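Choosing a gripper in simulation: speaker notes
Durkeo workshop, morning session

Start once the doors are shut. Say who we are and that the talk covers one arm, two sets of fingers and one controller. Mention that all the results come from simulation and that the real arm comes later.

Slides 2 and 3. Leave both up while people settle.

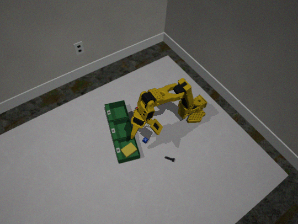
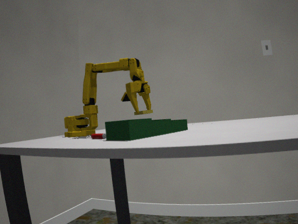 Yellow arm, fingers open, in both renders.

Question to put to the room: why compare grippers in simulation before buying any?

A swap takes a minute in software and most of an afternoon on the bench. We ran 200 picks with each set of fingers and changed nothing else between them.

Slide 4. The two sets of fingers. Porutora is the narrow pair, Vahidi the wide pair. Same stroke, same closing speed. Point out that the wide pair needs more room on both sides of a part, so it does badly when parts lie close to a wall or to each other.

Slide 5. Controller. We used Evetti for everything, with the default gains. Somebody will ask about tuning. Say we left it alone on purpose and that a tuned run is on the list for November.

Slide 6. Failures. Go slowly, the chart is busy. Most of the narrow pair's failures were slips after lifting. Most of the wide pair's were collisions on the way down. Cutting the approach speed by 30 per cent helped the wide pair and made no difference to the narrow one.

Slide 7. Limits. Friction in the simulator is a guess until we measure it. Contact between small parts is also less reliable than the renders suggest. Don't quote the pick rates as if they came from hardware.

Leave 10 minutes for questions. The log files are on the shared drive under run 1062.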